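Retail Management, Session 12: Stock Rotation in Small Shops
Course handout, Sellton 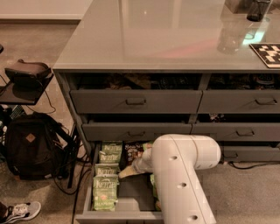
The basic rule is first in, first out. The product which arrived first should be sold first. In practice the staff often puts new goods in front — it is faster, and the old goods stay behind until the date is over.

Case: Bostemer, a shop with 700 items and two deliveries per week. Before the change, 42 items were thrown away in March.

Terms to know: shelf life, reorder point, shrinkage. Please do not mix shrinkage with waste; we will discuss the difference in class.

Read chapter 2 before the next session.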